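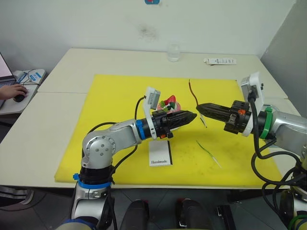 Most dents and scratches on a worktop come from small jobs done in a hurry. Put something between the work and the table before you pick up a knife. A large cutting mat, like the yellow one on the white table, takes the blade and leaves the surface under it alone. Store it flat and keep it out of the sun, or it will curl.

Wipe the mat with lukewarm water and a drop of washing-up liquid. Never use hot water – it warps. For glue, let it set and lift it with an old bank card.
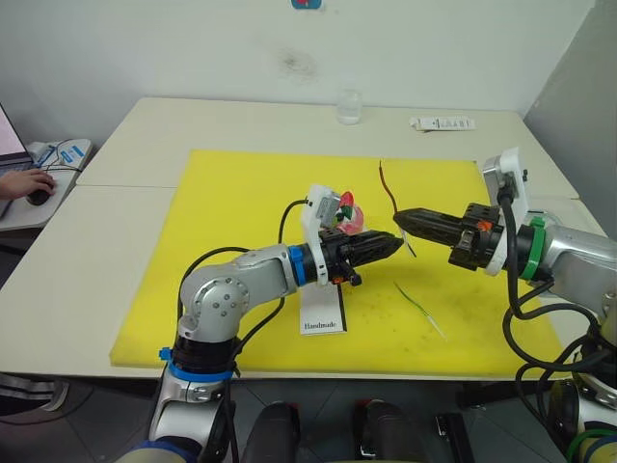 Cables cause more spills than elbows do. Tape them to the table leg, or loop them up and over the arm as the black ones are, and leave enough slack for the joint to bend. Change the tape every July.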